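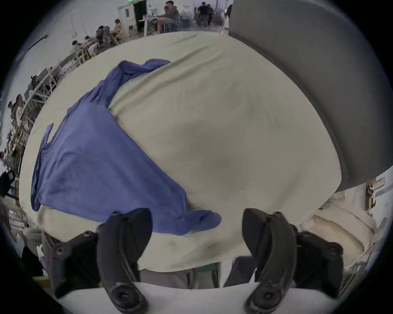
Bristano hand grippers for recording – two weeks of use, my opinion

Posted by lintfold, 31 January 2026

Hello all. I promised in the other thread to write something when we had used the Bristano pair for real work. We rent two pairs from Arkard, and we use them for cloth tasks on a bed: pick up a shirt, open it, fold it, put it at the side. The operators hold one gripper in each hand and the data goes later to training for the arm.

First, the good. The fingers close softly and they follow the trigger very well. With thin cotton I can take only the upper layer, and this was not possible for me with our old Surker set. Calibration in the morning takes 11 minutes for both hands, if you do not skip the step with the wrist turn.

Now the less good. The weight is in the front. After one hour my forearm is tired and I start to drop the left hand, so the recordings from the end of a session are worse than from the beginning. Also the manual is poor. It explains the lights on one half page and the error codes are in another file, which Arkard sent only after I asked.

The price for us is 381 per month for each pair, with support included.

Reply by kestrel_mk

Thanks for this. What do you do about mattress height? We had the Bristano on trial and my people complained about the back, not the forearm. Our bed was too low.

Reply by lintfold

We changed this in the first days. Now the surface is a little below the elbow of the operator and it is better. For a short person we lower it again. It costs time but I recommend it. 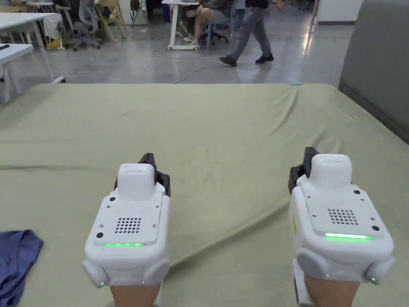

One more point for cloth people: use a fitted sheet with good tension, if you can. On a loose sheet the fingers take the sheet together with the shirt, and then you must throw away the episode. We lost many in January for this reason.

Reply by oldbearing

I have to disagree about the Surker. We have recorded roughly 400 hours with it and the thin cotton is no problem when you change the pads. Did you change the pads? They wear out faster than the seller says. I think you compare a new product with a tired one.

Reply by lintfold

It is a fair question. No, we did not change them, only cleaned them. So please read my comparison with this in mind. But I still find the trigger of the Surker too stiff, and the pads have nothing to do with that.

Reply by oldbearing

The trigger I give you.

Reply by pivot_and_pin

Does anybody know if Arkard still asks for a deposit? Treloar offers the same pair without one, but you must take a minimum of 2 months and the support is by email only. I wrote to them and I waited five days for an answer.

Reply by kestrel_mk

Arkard did not ask us for a deposit – but it was a trial, so maybe it is different for a normal contract. Five days is too long if a finger stops in the middle of a session.

Reply by lintfold

We paid a deposit of one month. For me the phone support is worth it. I called them twice and both times I had a person who knew the gripper. I will write again when we have tried towels, which are heavier and I expect more trouble with the grip.

Reply by pivot_and_pin

Please do, towels are exactly what we need it for. Hand towels or the big ones?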